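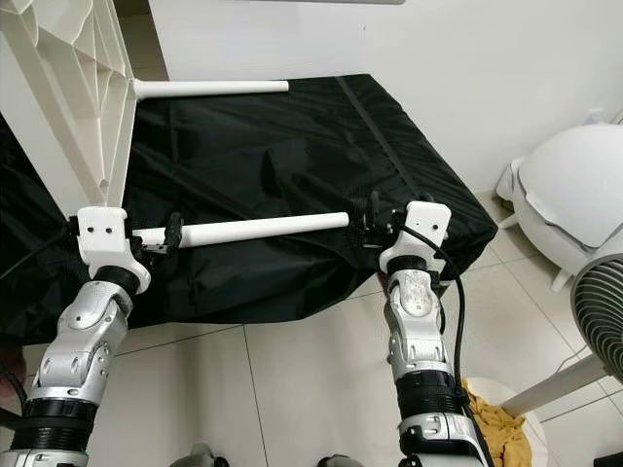
Call for participants: furniture assembly sessions in Holby

Bokudberg is looking for 32 people to help us put together white plastic furniture with screw-in legs and tell us where our printed instructions are unclear. Experience is not needed. You should be 18 or older and able to work standing.

Each session takes 3 hours, with a pause for coffee. You will fit the legs to the underside of the frame, take them off again, and write short notes after each step.

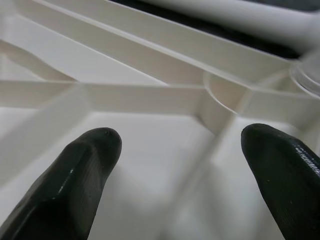

Do I need to bring my own tools?
Everything you need is in the room, so please bring only comfortable shoes and reading glasses if you use them.

The work is done with the frame upside down on a soft black mat, so that the plastic is not scratched.

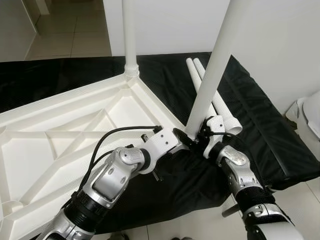 Frame on the mat, ribbed side up, with loose tubes beside it.

We ask you to work at your own speed – we are not measuring how fast you are. If one leg does not sit straight, write this in your notes and call Helmi Saarela, who leads the sessions.

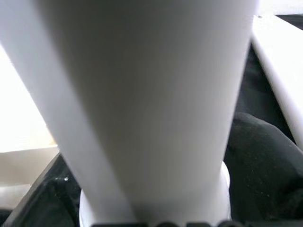 You may come for one session or for several, up to 4 in total. Travel inside Holby is paid back against a ticket.

To apply, write a few lines to Urho Riihimäki at the Bokudberg office by 2025-05-04 and say if mornings or afternoons are better for you.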